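# The Summer I Broke Up With My Dishwasher

It died in June, mid-cycle, with a noise like a spoon going down a garbage disposal (I checked; no spoon). I stood in my socks in a puddle of gray water and did what any grown woman would do, which was close the door very gently and go to bed.

By morning the puddle had reached the rug. The repair quote came to $800, and the man who gave it to me was kind enough to look sorry. I said I'd think about it. I'm still thinking about it! The dead dishwasher now holds baking sheets, two cutting boards and the big stockpot, and I can find all of them on the first try for the first time in my life.

So this is a story about washing dishes by hand, and about drying them, and mostly about where on earth you put them in between. I figured the washing would be the hard part. I own rubber gloves. I had a plan. I had no plan at all for a wet plate.

## Towel people and rack people

My mother is a towel person. She lays a folded bath towel next to the sink, piles everything on it in a sort of glass-and-saucepan sculpture, and walks off. My grandmother dried each thing as it came out of the rinse and put it straight in the cupboard, and if you were standing in the kitchen then you were the one drying. I grew up thinking these were the two choices.

For the first week I did it my mother's way. The towel was soaked by the second supper, and anything sitting flat on it came up with a ring of water underneath. Bowls upside down were the worst. You pick one up an hour later and it's as wet inside as when you put it down, and now it smells a little like towel. I lost a wine glass that week too, when I pulled a lid out from the bottom of the heap.

Week two I bought a rack, the cheapest one at the grocery store, with coated wires set so far apart that my plates fell over sideways like drunk dominoes. Back it went. I started asking people about their racks, at work, at my nephew's ball game, in line at the pharmacy. Try it sometime. People who won't tell you who they voted for will talk your ear off about their dish rack.

## A trip to Prekow

One of the people I asked was my neighbor Mingxuan Ye, who has never owned a dishwasher and cooks for a crowd most weekends. She told me to quit asking around and go to Shokri.

Shokri is a kitchen shop in Prekow, a good hour's drive if you don't stop for peaches (I stopped for peaches). It's one long narrow room with racks down the left wall and dishes down the right, and what I liked right away is that you're allowed to put the dishes in the racks. There's a little sign saying please do. I watched a man in a bicycle helmet spend a solid half of my visit loading and unloading the same soup bowl.

I came in with one of my own dinner plates in a tote bag, on Mingxuan's orders, and it was the best advice I got all summer. Racks are built around somebody's idea of a plate, and it may not be yours. Mine are wide and shallow with a raised rim, and they need a slot deep enough to hold them up but open enough that the rim doesn't jam. I tried six racks. Two were too tight, one held the plate so upright it tipped forward when I let go, and one was gorgeous and cost more than my shoes.

The one I took home was a Flikunach, sixty dollars, with thin parallel wires and a lift-out caddy. It leans everything back just a hair. The saleswoman ran her thumb down the wires like she was playing a harp and said the lean is what you're paying for, and I nodded as if I'd known that.

While I was there I also fell for a stack of Skerus plates in five or six colors. I'd had plain white for years, from a wedding registry, and they'd gone that scratched gray in the middle. I held a green one up to the window and then I held a blue one up to the window, and then I went and sat in the car and ate a peach. I went back in and bought both.

## How I load it now

I won't pretend there's a science here, but there's an order I've settled into, and it works well enough that my teenage son follows it without being asked. Well, asked once.

Plates go in first, from the back, big ones behind small ones, all facing the same way. I leave an empty slot between every two if I've got the room. When I haven't, I skip the slot and let them lean on each other, and they dry a bit slower and life goes on.

Bowls I used to put in upside down over the pegs. Mingxuan does hers on their sides at the end of the plate row, mouths turned toward the middle of the sink, and I've copied her. Cups get tilted. A cup standing flat on its rim traps steam, so I prop one edge up on whatever is nearby, a saucer or a small bowl or the foot of the rack.

Wooden spoons are their own subject. Mine used to lie in the bottom of the rack and get that fuzzy feel, and one of them split right up the handle. Now they get wiped with a towel and stood up in a cup with the handles down and the working ends in the air. It's prettier, for one thing! And when I'm at the stove I can see which is the spoon and which is the fork without fishing.

Knives never go in the rack. I wash, dry and put them away on the spot, the way my grandmother would have, and I've got a scar on my thumb from a friend's sink that says she was right.

The whole supper wash, for four people and one greasy pan, takes me thirty minutes if the radio's on and I'm singing. It's less if I'm in a bad mood. I never timed the dishwasher, but I did spend plenty of evenings pre-rinsing for it, then rearranging what somebody else had loaded, then taking out the plastic lids that had flipped over and filled with water. I don't miss that one bit.

## The matching question

The green and the blue plate caused a little trouble at home. My husband likes things to match. He'd put the two new ones at the bottom of the stack, and I'd put them on the top, and we went on like that for most of July without either of us saying a word about it.

What changed his mind was company. We had people over, there weren't enough good white plates to go around, and I set the table with everything we had: his, mine, the odd saucers, a yellow thing from my college apartment. Every kid at the table picked a color before they picked a chair. My husband got the blue one and I noticed he's been eating off it since.

After that I went a little color-mad, I admit it, and started looking at everybody's plates. 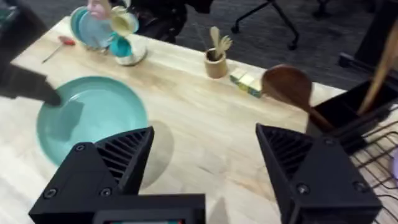
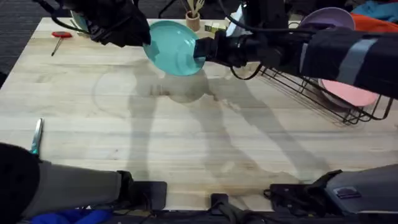
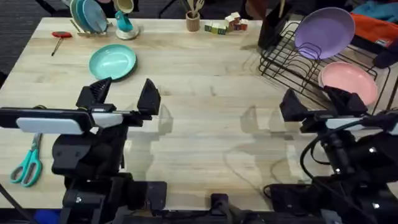

Color does more work in a kitchen than I ever gave it credit for. With white plates, everything that's out looks like one big chore. With colored ones I see separate things, and I put them away one at a time without feeling put upon. Pale wood helps too, and teal on a light wooden table might be my favorite pairing of the bunch; I've been staring at mine and wondering if I could strip off the dark stain. I'm also taken with the pink plate standing in the black wire rack in the second picture, with the lavender bowl behind it. I would never have put those two on a shopping list together, and now I want both. Plain dark wires turn out to be a nice background for a loud plate, and I'm glad the shop talked me out of the rack in cheerful red.

My own count of Skerus plates is creeping up. There's a teal one on the way, and I've told my husband it's for guests.

The white ones aren't gone. Three of them are under houseplants on the back porch, and the rest are boxed up for my niece, who's moving into her first apartment in September. It has a sink the size of a shoebox and no dishwasher. I've offered to drive her to Prekow, and I told her to bring one of the plates in a tote bag. She asked if we could get peaches, but they'll be over by then, so it'll have to be apples.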